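Questions Folks Ask About the Rabbits and the Backyard

Since I started writing up my little yard on Gravel Lane, the same questions keep landing in my inbox, so I've finally put my answers in one place. Pour yourself something and stay a while!

Do you feed the rabbits?

No, not on purpose (the lettuce bed would tell you otherwise, I suppose). They have clover, dandelions and more grass than I can keep up with, and I'd much prefer they stay a little wary of people. A shallow dish of fresh water goes out by the shed in warm weather, and everyone from the robins to the chipmunks makes use of it.

I found a nest in my lawn and no mother. Should I bring the babies in?

Please don't, unless one is hurt! A mother cottontail stays away most of the day and comes back to nurse around dawn and dusk, so an empty-looking nest is usually perfectly fine. Lay a few pieces of string across the top in a crisscross and look again the next morning. If the string has moved, she's been by. If it hasn't, or a baby looks cold or thin, call a wildlife rehabilitator before you do anything else.

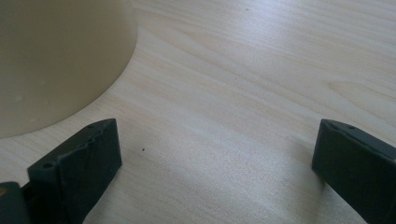 Answers by Suryani Kwok
Updated 2024-03-25

What do they leave alone?

My neighbor Bohumila swears by lavender and catmint, and I've had good luck with both, along with salvia and most of the daffodils. Tulips are another story. I planted 47 one fall and got to enjoy 13 of them, and I've made my peace with that.

How tall does a fence need to be?

For cottontails, 2 feet of chicken wire does it, as long as you bury the bottom edge a few inches or bend it outward and pin it down. Check it again in May when the young ones are out, because they can squeeze through gaps you'd never think to worry about.

Can I mow if there's a nest?

Mow the rest and leave a generous patch around it. The little ones are up and gone in about three weeks, and the grass will forgive you.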